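Notes on the Rolus planner, release 2

June 6, 2024

Readers of this journal will recall that the motion planner used on the Titia project was due for revision following the November review. The revised version, known internally as Rolus, is now running on our tabletop cell, and it is appropriate to record what has changed.

The previous planner treated every object as a box. This was adequate for cartons and trays. It performed poorly with curved tableware, where a bounding box claims a good deal of free space that the gripper could otherwise use. Rolus represents each object as a signed distance field built from the depth data, and the planner queries that field at 500 points along each candidate path. 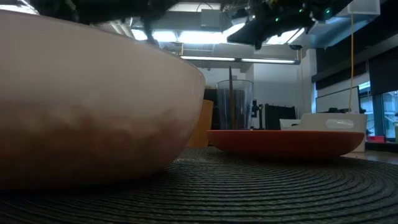
Tabletop cell with bowl, drinking glass and plate; gripper above the rim of the bowl.

Transparent objects remain the principal difficulty. A clear glass returns very little usable depth, and anything standing inside it may be reconstructed as a thin post with nothing around it. My colleague Patricio Carrasco has written a segmentation step, Basach, which labels probable glassware in the colour stream and fills the missing volume before the field is computed. It adds 291 milliseconds to each planning cycle. I consider the cost acceptable for the present, although it will have to be reduced before we attempt any continuous replanning.

The node limit for the search has also been raised to 2000. Below that figure, the planner tended to abandon approaches near a rim and retreat to its home position, with no useful entry in the log. Failure codes are now written out in full, and the Iturra viewer can replay them against the recorded field.

Colleagues wishing to test the new release should rebuild their calibration files first. The old format will load without complaint, but the camera offsets will be wrong.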